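I finished painting the apartment in May, and a few people have asked how it went, so I'm writing it down before I forget the order I did things in.

The apartment is on Assunção, on the second floor, with 800 square feet and windows on two sides. It had been white when I moved in. The walls, ceilings, doors, and the inside of the closets were all the same flat white, and I left it that way for six years. I didn't dislike it. I just stopped seeing it. Then my sister stayed with me over the winter and asked when I was going to unpack, and I had been unpacked the whole time.

My landlord is Ademir Sales. I emailed him to ask if I could paint and expected a no. He wrote back the same afternoon that I could do what I wanted as long as the ceilings stayed white and I didn't paint over the outlets, which the tenant before me had done in the kitchen. He wouldn't pay for it. That seemed fair.

I spent too long on the choosing part. I brought home paint chips from Drirer, the store out past the bypass in Indley, and taped them up in every room. By the end of the second week I had 55 chips on the walls and liked fewer of them than when I started. A chip is tiny, and mine were all stuck on white, so even the dull ones looked loud. I would pick one at night, and by breakfast it looked like a different color.

I got more out of looking at things that already had a color. I started paying attention to dishes, book spines, parked cars, kids' toys. A strong green next to white is fine if there's a lot of white. Purple and dark blue sit together better than I thought they would. Gray makes everything next to it look cleaner.
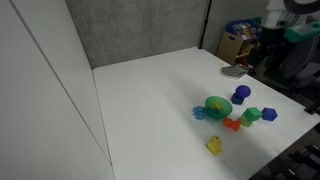
## What I bought

I ended up with three colors and a white. The living room is a green that's darker than I first wanted. The bedroom is a gray blue. The kitchen got yellow on one wall, the one with the window, and white on the rest.

All of it is Firo paint, the eggshell finish, apart from the kitchen, where I used satin so I could wipe it down. The man at the counter tried to sell me the primer too. I bought one can and used it only in the kitchen, where there was an old grease stain over the stove. It would have come through otherwise. On the other walls I went straight over the white and it was fine with two coats. The green took three.

I also bought two roller frames, a tray with liners, one good angled brush, tape, and a canvas drop cloth. The drop cloth was 50 dollars and I complained about it the whole drive home. I have since used it for repotting plants and under the car, so I've stopped complaining. I already had a ladder.

## Getting the rooms ready

This took longer than painting. I had read that it would and didn't believe it. I pulled out nails, filled the holes, waited, sanded, wiped the dust off, and then found more holes. The bedroom had a row of them at waist height that I still can't explain. I think there was a rail there at some point.

I moved the furniture to the middle of each room and lived around it. For nine days I ate dinner standing up. If I did it again I would finish one room completely before starting the next. I had the living room and the bedroom going together and there was nowhere to put anything down, including me.

The yellow was the one I kept going back and forth on. I like yellow on small things. Put it inside green and it looks good right away. On a wall it can turn sour in the evening, and my kitchen light is already warm. I painted a test patch as big as a door and left it for four days before I decided.
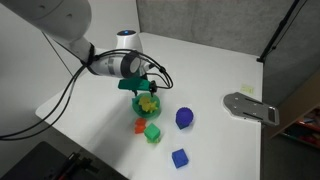

*Yellow in green: the spiky toy in the round bowl.*

The test patch was the best thing I did on this whole job, and I wish I had done one in the living room. The first green I bought looked right on the chip and right in the can. On the wall it looked like a doctor's office. I did one full coat of it before I admitted that. The rest of that can is in the hall closet if anyone local wants it.

## The part where I called somebody

I can paint a flat wall. I can't paint the inside of a stairwell, and my apartment has one, a narrow flight down to the street door with a high sloped ceiling over it. I stood on the ladder there once, on the third step, and got down again.

A neighbor gave me the number of Cauã Guimarães, who paints houses on this side of town. He came by at 7:30 in the morning, looked up, and said he could do it in a day. He did it in a day. He used a plank and two ladders in a way that I didn't enjoy watching, so I went and sat in the kitchen.

He also fixed my edges. I had taped along the ceiling in the bedroom and the paint had bled under it in several places. He told me he doesn't tape ceilings at all. He loads the brush, starts a little way below the line, and pushes up to it slowly. I tried it in the hall after he left. It isn't as straight as his, but it's better than what I got with tape, and I saved the hour of putting the tape up.

With his day included, the whole thing came in a bit under 2,000 dollars. His part was more than half of that. I had wanted to do it for a lot less. I don't regret paying him.

## Living with it

The green room is darker in the morning than it used to be, and I turn a lamp on to read. In the afternoon it's the nicest room in the place. The bedroom I barely notice, which suits me for a bedroom. The kitchen wall is the one visitors mention.

I'm still looking at colors everywhere I go, which I didn't plan on. The one I'd choose now, if I had another room, is a dark green with some blue in it. I keep seeing it on small things and thinking it would work on a door.

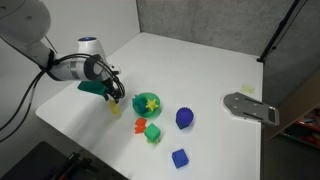
*Dark teal-green block, small yellow piece, white table.*

I asked Ademir about the street door and he said he'd think about it. It's brown now and the paint is coming off at the bottom, so it needs doing either way. In the meantime I have to touch up the baseboard behind the couch, where I missed a strip as long as my arm, and put the closet doors back on.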